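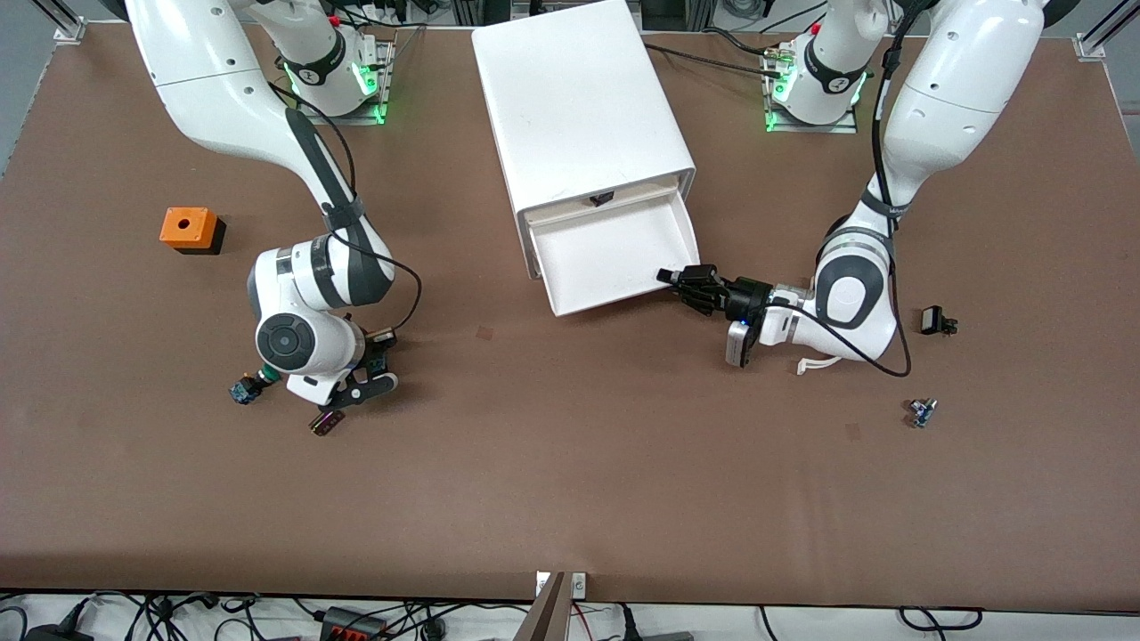 The two arms at the bench, with the parts drawer pulled partway out.

Budget season again! I promised in October that I'd write up what we plan to spend on the sorting bench, and it's January 25, 2021, so here goes.

The arms themselves are paid for. What's left is all the small stuff, and small stuff adds up faster than I like. Spare fingers for the grippers come first. Torres wants $44 a pair and I'd like 15 pairs on the shelf before spring. Hongjun Guo thinks that's too many. (He may be right, but he isn't the one who gets the phone call when a pair cracks.)

Then there's cable management — please, can we finally do the floor? Kiltum quoted us $899 for covered trunking along the front of the table, fitted. Sevley came in at more than $1000 and couldn't give me a date, so I'm leaning Kiltum.

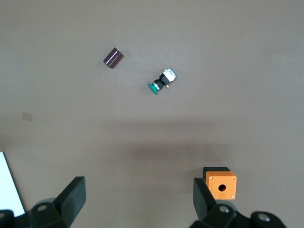
Small parts on the table: a capacitor, a green pushbutton and an orange enclosure box.

The last line is practice parts. I'd love a second full set of switches and boxes so both arms can have their own, plus a tray to keep them in. Zesunau sells the trays, and I've asked for a price on two sizes.

I haven't put in for a third arm. We don't have the table space, and I'd want to see the two we've got busy all day first. If your group needs something added, send me the part number and a price by Friday.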